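Girnevau Hand-Held Teaching Gripper (pair)

For teaching by hand, without the robot in attendance

The robot arm is the expensive part of any robot project, and also the part most likely to be in use by somebody else. The Girnevau gripper lets you get on with the teaching anyway. Pick one up, do the job yourself, and the movement is recorded for the arm to learn from later.

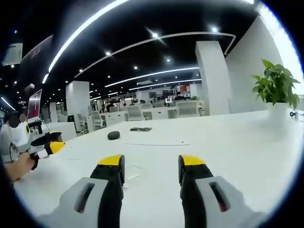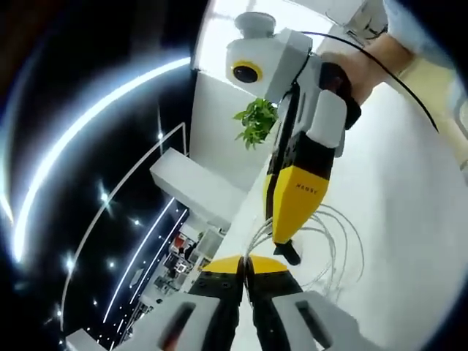 Supplied as a pair, left and right, because folding a tea towel with one hand is a skill we'd sooner not pass on. Our record for one sitting is 600 demonstrations, held by Evie Ellwood, who has asked not to hold it again.

Weight: 600 g each
Recording time: 34 minutes per session
Jaw pads: replaceable, 14 to a packet
Set-up software: Zutalow, included

Work at the speed you'd like the robot to work. Barry Sugden taught ours to put away cutlery just before lunch and it has been slamming drawers ever since. Bad takes can be deleted from the session list, and you will have some.

Not dishwasher safe. Please don't write in about this again.

Pads are rated for 3,000 grips. Spares are kept at our Drendesau workshop, where Ruth Rudd answers the phone until four. Orders placed in February go out in March, after stocktaking.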